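Final Report: Getting an Arm to Find and Reach a Can in Simulation
Robotics Software Project, Evdale
Team: me (planner and the camera node), Bastien Texier (perception)
Advisor: Svend Thorlacius

What we set out to do

Our original proposal said we would build "a full pick and place pipeline with learned grasping." Svend read it, wrote "pick one" in the margin, and handed it back. So we picked reaching. The arm has to find one container somewhere in a small walled enclosure, plan a path to a spot just above it, and stop there without touching a wall. Everything is in simulation. We used Kenirance, the simulator the department already had set up on the Wostlow machines, and I wrote the control side in Python on top of it.

I figured the planning would be the hard part and the camera would be the easy part. I had it backwards, and most of this report is about why.

How the software is put together

There are three processes. The camera node grabs a picture from the wrist camera and passes it along with the joint angles from the same moment. Bastien's detector looks at the picture and gives back a position for the container. My planner takes that position and the joint angles, works out a path, and sends it to the controller in small steps. If a new position shows up while the arm is moving, the planner throws out the rest of the path and starts over from wherever the arm is now.

That last part was my idea and I was really proud of it until February, when we found out it makes the arm shiver like a wet dog any time the detector can't make up its mind. Every little wiggle in the estimate turned into a new plan. I fixed most of it by ignoring any update that moves the target less than 2 centimeters (Bastien wanted a proper filter, and he was right, but this took one line and we had a demo coming up).

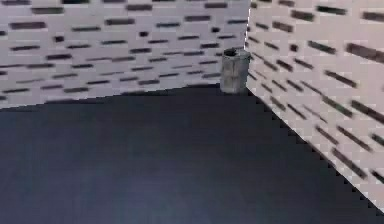

Bastien's first detector worked on edges, and it fell apart as soon as we moved to the textured enclosure. He had built it against plain walls, where the only strong edges in view belonged to the container, so of course it did great. Put a small gray can right in the corner of two walls covered in dark dashes, though, and there are edges everywhere, with the ones on the right-hand wall smeared into long diagonal streaks by the motion blur. The detector loved those streaks. It would report a container halfway up the wall with total confidence and my planner would happily go for it. We spent an embarrassing number of evenings thinking the bug was in my coordinate transforms (I rewrote them twice!).

What finally helped was giving up on edges and using the floor. The floor is very dark and the walls are pale, so it's easy to split the two, and then you only search along the line where they meet and inside the dark part. We lose containers that hang in the air, but we didn't have any of those. After that change the wall detections basically went away.

Corners are also mean to the planner

Even with a good position, corners were where runs failed. The gripper model has a collision margin around it, and with the target tucked in between two walls there was often no legal pose directly over it. The planner would search until it timed out at 40 seconds and give up. I tried shrinking the margin everywhere, which fixed the corners and then let the forearm scrape the walls on the way in. Not an improvement.

The version we turned in uses two margins, a wide one for most of the path and a narrow one for the last stretch. I also let the gripper tilt away from the nearest wall, up to 16 degrees. It's a hack in the sense that I picked the angle by trying values until the timeouts got rare. Svend asked me to justify it and I couldn't, so I'm just saying so in writing.

Testing

We ran 328 trials overnight with the container dropped at random spots, textures on, blur on. The log viewer Bastien wrote (he called it Riviere, I don't know why) lets you scrub through any run and see the camera view next to the plan, and I would have given up without it. Open floor runs were boring in a good way. The failures that were left were mostly corner runs where the arm came in fast, the picture got too blurry to split floor from wall cleanly, and the target jumped.

Slowing the arm down near the goal helps with that. We added it on the last weekend and only tried it on the saved bad cases, so I don't want to claim much for it.

What I'd change

I'd put timestamps on everything from day one. For weeks the joint angles were one step behind the picture, and we only noticed when I slowed the arm way down and the error disappeared. I'd also start with the ugly textures instead of the plain walls.

Bastien is still working on the filter. My code is in the planner folder of the team repo, and the two margin values are in the config file, not in the script, so please change them there.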